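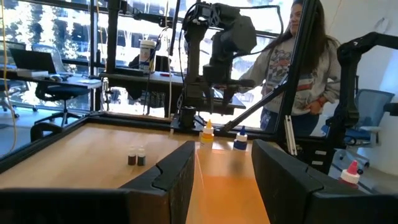 *Two small dark vials, capped, on the wood tabletop.*

October, test kitchen notebook, lemon and oregano dressing for the Probert lunch menu

Started 9:40. Anas El Ouafi on the stove, me on scale and notes.

Probert want a dressing that holds for a full lunch service without splitting and still tastes of lemon at the end of it. Last version went flat by the second hour and left oil on top of the bean salad. Sumaiya Jayasinghe thinks the mustard is too low. I think we're adding the lemon too early, while the garlic is still hot.

Base as before:

- sunflower oil, 2,000 g
- garlic, peeled and sliced, 200 g
- dried oregano from Jimier, new bag
- salt, honey, mustard as on the last sheet

Garlic went into cold oil, low heat, pulled when the edges turned. Anas took it off a shade earlier than last time and I prefer it. The old sheet says "golden", too vague. Changed it to "pale straw, edges just starting to color".

Pot contents came to 2,324 g with garlic, oregano and salt in. Cooled in the walk-in until 10:50. Split into two halves.

**Half A:** lemon in at once, mustard unchanged.
**Half B:** lemon in last, mustard up by half.

Both blended on the same speed for the same time. A was thinner straight away. B looked like loose mayonnaise, and Anas had to let it down with a splash of water before it would pour.
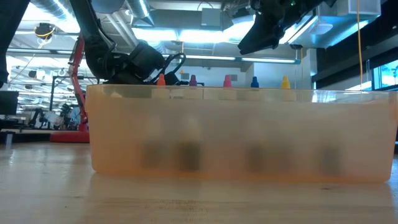
Tasted both at 11:15 on cucumber and on plain white beans. A is sharper at the front, then mostly garlic. B is rounder and the lemon stays longer, but the mustard comes through on cucumber more than Probert will want. On beans I didn't notice it.

Held both on the counter. At 1:15 A had a clear line of oil. B had a faint shine on the surface, gone with one stir. So we were both partly right, and I can't say which change did it because we changed two things. Should have run four cups.

Sumaiya tried the Zestley lemon juice in a small side cup. Fine cold, slightly bitter with the garlic. Not using it.

Yield note: 314 g lost to the blender jug, spoons and tasting. Too much. Use the narrow jug next time.

To do:

- four cups: lemon early/late, mustard low/high
- ask Probert whether the salad goes out dressed or with the dressing on the side
- send B to Nomow for a shelf-life check once the mustard is settled
- order more white beans

Leftover B in the walk-in, second shelf, labeled. Check it at 4:00 and write the result under this.

4:00: B still holding. Garlic stronger. Needs less salt.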